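How to Run a Basket-Unpacking Demo at an Open Day

By Ramil Castillo
Posted 01/04/2023

We had the two-arm cell running for visitors at the Truvarlow open day, and three people have since asked me how to put on the same thing at their own place. So I wrote it down. You need two arms, a table, a basket, and a willingness to hear "can it do my dishes?" with a straight face.

I'm assuming the arms already work. If they don't, an open day is a poor time to find out. I speak from experience (Fellar, two summers ago, long story, short demo).

Step 1. Pick a job people recognize

Emptying a basket onto a table is perfect. A child gets it without a sign. Stacking colored blocks is fine too, but visitors give blocks four seconds and then go look for the coffee.

Step 2. Fill the basket with awkward things

We used test meters and their leads. Meters are a good size for a gripper, and the leads make a knot all on their own between the cupboard and the table. Pull the probes out of the jacks if you want an easy day. We left ours in.

Take the batteries out of anything that beeps. A continuity buzzer going off under a pile of other meters will stop conversation across a whole room.

Step 3. Start with whatever is on top

Tell your operators to agree out loud on the first item. Two arms going for different things in one basket looks like a sale at a department store. One arm goes in for the item, the other stays close and minds its own business until it's called.

Long tools should be taken near an end, which leaves room for the second gripper. The red tester is a good opener: it's long, it's easy to see from the back row, and the wire wound around it gives people something to worry about.
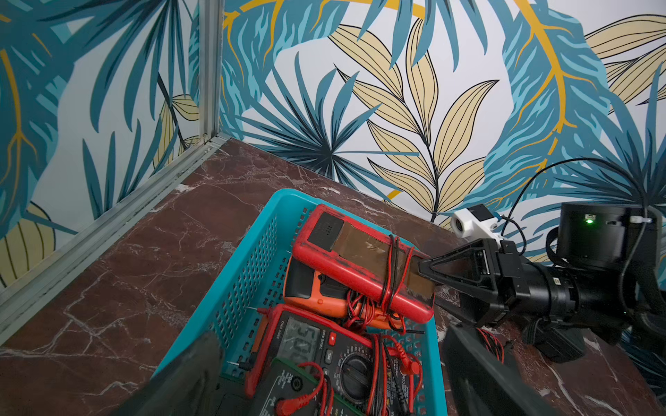
Step 4. Deal with the wires slowly

Lift straight up and wait. If a second meter starts coming along for the ride, set the whole lot back down and try again. Visitors love this part. I counted more applause for one untangled lead than for the entire talk I gave beforehand, which had 64 slides.

Don't yank. A probe swinging on its lead can reach farther than you'd think, and it will find the wallpaper.

Step 5. Spread things out as you go

Give every item its own patch of table, leads and all. Leave a clear lane beside the basket or the arms will soon be setting meters down on other meters. Bulky things such as a carrying case belong at the back, where they don't block the view.

By the middle of a good run the table looks like a yard sale run by an electrician. Keep going. One arm can stay with the basket while the other works on the pieces already out. 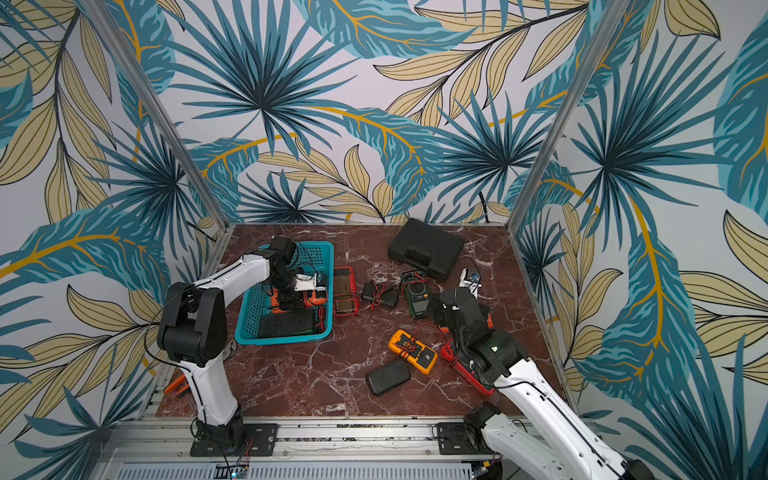 Step 6. Reset without a fuss

Putting everything back by hand takes a minute or two, so give your talker something to say. Ours explained the joints. Stop the arms before anyone reaches in, every time, including the time you're in a hurry and the mayor is waiting.

Step 7. Answer the questions

We had 102 visitors through and I would guess that half asked about dishes. The rest wanted to know what it cost, whether it gets tired, and where the restroom was. Have an answer ready for all of these — the last one especially.

Next one is at Benjelloun. Bring your own meters if you like, but put your name on them.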